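Why our club spent September on a pretend kitchen

I promised back in the summer that I'd write more about the robotics club, and then of course I didn't, because the start of the school year swallowed me whole. But I have a cup of tea and a quiet evening, so let's catch up!

We're a small bunch this year, 11 students plus me and another parent, and we meet in the room behind the Gustby library. The big news is that we've gone over to simulation for the first half of the term. I'll admit I was the grumpy one about this. I like motors and screws and the smell of something getting a bit too warm, and I worried the kids would get bored staring at a screen — well, I was wrong, and my daughter has asked me to put that in writing.

The job they've picked is tidying a kitchen counter. You'd think picking up a can would be easy, and so did all of us. The first evening was a parade of toppled bottles and a great deal of giggling.

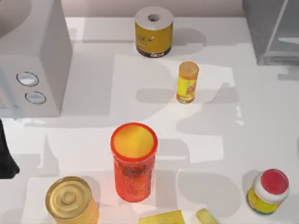
What I've come to love is how quickly they can try again. When something goes flying you press reset, and there's no crawling under the table with a flashlight (my knees are grateful). The team that calls itself Flemonel ran their program 67 times in one evening and kept notes on every single try, in purple pen, with little sad faces beside the bad ones. They found that coming in too low was causing most of their trouble, and they worked that out all by themselves while I was hunting for the extension cord.

The other team, Trelel, went a different way and spent two whole meetings just arguing about which thing to pick up first. I nearly stepped in. I'm glad I kept my mouth shut, as their plan is rather good, and they've now got it drawn out on a sheet of paper as long as the table.

Next month we'll each show the other what we've got, with cake, and then we start moving the code over to the real arm. I'm told to expect it all to go wrong again. If you're nearby and have a spare monitor you don't need, please drop me a line — we're still sharing, and elbows are getting sharp.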